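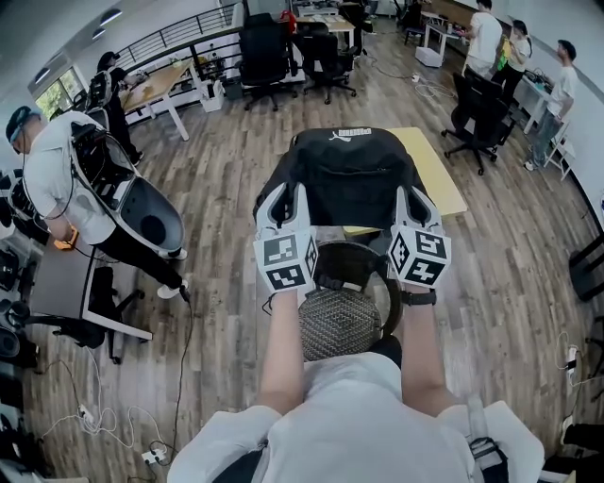

Black sports stuff going grey and a bit smelly, what am I doing wrong?

Asked December 2022 in Laundry and Clothes

Got a load of black gym things, mostly polyester, all going a sort of chalky grey. Also they smell fine out of the drawer then whiff after ten mins of wearing. Wash at 40 with Flusano powder and softener. Hard water here. Machine is a Benida, had it 4 years. Do I need to chuck everything or can it be saved?

3 answers

Answer from tidepool
Stop the softener. Coats the fibres and traps the smell. The grey is probly powder not rinsing out, hard water makes it worse. Switch to liquid, use less than the cap says, extra rinse on. For what you've got now: soak in cold water with 200 ml white vinegar for an hour, then a normal wash, no softener. Inside out, zips done up. Might take two goes. Don't mix the vinegar with bleach obviously.

Answer from marrowfat
just buy new ones, cheap enough

Answer from Second Landing
Agree on softener. Also check your drum, mine was filthy, pulled the seal back and it was all black gunk. Empty hot wash once a month now. And dont overfill, things need room to rinse. If it's real fading then no soak will fix that, you'd need dye and most of the shop ones don't take on polyester. I tried Bolger black on some leggings, came out purple.

Comment from the asker
Thanks, did the soak on two tops, smell gone so far. Grey better on one, other the same. Will look at the seal at the wkend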